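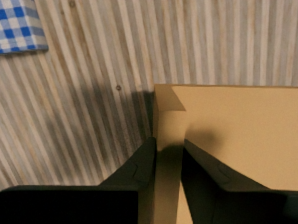

Geert Coppens wrote in to say that I was wrong about sourdough in the last newsletter, that a starter does not care one bit whether you feed it at breakfast or at bedtime, and that I'd been making people feel guilty for no reason. He's been feeding his whenever he happens to remember and it has raised every loaf he ever asked it to. Fine, Geert! I take it back. Feed it when you like.

I will stand by the rest of what I wrote in March, though, especially the part about flour, and I've had enough mail on the subject that I'm giving it most of this month's letter. If you came for the tomato sauce, it's coming in the next one. The tomatoes in my yard are the size of marbles and green, so there's no rush.

So, flour. I baked all winter with the Van Leeuwen bread flour, the one in the plain sack, and I got used to how it behaved. You know how it is when you've used the same thing for a long time, you stop measuring the water and just pour until it looks right. Then the shop on Clasance Street stopped carrying it (they have a whole shelf of almond meal now, I don't know who is buying it all) and I picked up two bags of the Venier because it was there and I had guests coming. Same protein on the label, near enough. Same color. I did everything I always do and what I got was soup. It ran off the counter. I scraped it into a loaf pan and baked it anyway and we had it with butter, and my sister-in-law asked for the recipe, so there you go.

What I should have done is hold back some of the water. I know this. I've told all of you this. Flours drink different amounts, and the only way to find out is to start dry and add a splash at a time with your wet hand until the dough stops fighting you. For the Venier I've ended up at 342 grams of water to 500 of flour, and with the old flour I was up at 395 and could have gone further. That's a big gap for two bags that say nearly the same thing on the back. A couple of you have asked me for "the" number and I don't have one to give you. Those two are mine, in my kitchen, in a humid month, and I'd start below either of them if you've got a new bag.

Now the heat. Half the letters this month are some version of "my dough went flat" and I'd bet on the weather for nearly all of them. My kitchen gets the sun from lunch until supper, and a dough that took until bedtime in winter is ready before I've finished the dishes. I missed it twice in June. It had a big dome on it, and then I went out to water the beans and talked to my neighbor over the fence about his gutters, and when I came back in the middle had sunk and the whole thing smelled like beer. You can save one of those, sort of. Press it flat in an oiled pan, poke it all over, pour on more olive oil than feels decent, salt, and bake it hot. I've served it as focaccia with a straight face more than once.

To keep ahead of it I do three things in summer. I use cold water, right from the fridge, and I cut the starter down to a big spoonful. And I do the second rise in the fridge overnight, every time now. I used to think the fridge was for people who planned their lives, and I'm not one, but it's the opposite really. The dough sits there and waits for you. If you don't feel like baking Saturday morning you can bake Saturday night. I left one in there from a Sunday until the following Wednesday and it was the sourest thing I've ever eaten, and my husband loved it and keeps asking me to forget another one.

Put a cover on it, though. A shower cap works great, the cheap kind from hotels. I did one with just a dish towel and it got a skin on it like an old pudding.

A few of you wanted to know about ovens. I still have the Roment that came with the house, and it runs hot on the left side and always has. I turn the loaf around when the lid comes off and I've quit complaining about it. If yours has a mood like that, get a cheap oven thermometer and let it hang there through a whole bake, and look at it now and then through the glass. Mine swings all over the place. The first time I saw it I was ready to call somebody, and then I thought, well, I've been eating bread out of this thing for years and it's been good bread.

The pot matters more than the oven anyway. Any heavy one with a lid will do, and it has to go in while the oven heats up so it's good and hot when the dough drops in. Please use real mitts for this. I have a scar on my wrist from the rim of mine and I got it by being in a hurry with a tea towel folded in half. The lid is what really gets people. You take it off, you set it on the stove, you turn around, and two minutes later you pick it up bare-handed like a person with no memory at all. I leave a mitt sitting on top of it now.

Then there's scoring, which I got three letters about, all worried. Don't be! You need one cut. It can be crooked. Hold the blade low, almost flat, and go quick, and don't go back over it. I spent most of one winter trying to do a wheat stalk like the ones you see on bakery loaves and every single one of them looked like a fish bone. The bread tasted the same. If the dough drags and tears on you, it's probably too warm, and that's one more vote for the fridge, a cold dough cuts like cheese.

And let it cool. I know. I know! I'm the worst one for this, I've burned my fingers tearing the end off more loaves than I can tell you. But the inside really is still setting up, and if you cut it hot you get that gummy line along the bottom and then you write to me and say it's underbaked. Leave it until you can hold your palm on the bottom crust and barely feel anything. I go do something outside. If I stay in the kitchen with it I lose.

Somebody asked what I do with all the extra starter. Pancakes, mostly. I keep the discard in a jar at the back of the fridge and when it's full we have pancakes for supper. One egg, a glug of milk, a little sugar, pinch of baking soda, and as much discard as you've got. It'll puff up when the soda goes in, so use a bigger bowl than you think. They come out a bit chewy and tangy and I like them better than the regular kind with anything salty on the side. I've also put it in waffles, and once in a chocolate cake that was fine, not great, a little like a cake that had been standing next to some bread. I wouldn't bother again. Crackers are good if you've got the patience to roll them thin. I haven't.

Stale bread I don't throw out either. Cubes in the freezer until there's a bagful, then it's croutons or bread pudding, depending on who's coming. In this weather I'd push you toward the salad with the torn bread and tomatoes and a lot of vinegar, only see above about my tomatoes. Buy some. Salt them well ahead and let them sit in a bowl until there's a puddle, and let the bread drink up the puddle. If you have basil that's trying to go to seed, this is where it goes. Mine is about done for, I kept pinching it and it kept coming back with flowers on.

One last thing on the starter, going back to Geert. He also says he's been keeping his in the fridge and feeding it only when he plans to bake, and a couple of others told me the same. I've moved mine in there too for the summer. It gets a layer of gray liquid on top and looks terrible. Stir it in or pour it off, it's up to you, I pour. Then two feedings on the counter and it's right back to climbing out of the jar. If it ever shows you pink or orange, though, or anything fuzzy, throw it out and ask a friend for a spoonful of theirs. I always have plenty and I'm happy to hand it over if you bring your own jar, with a lid that isn't screwed on tight please, I've already cleaned the inside of one car.

Rye next time too if there's room, I've had a bag open since spring and I should use it up before the moths do.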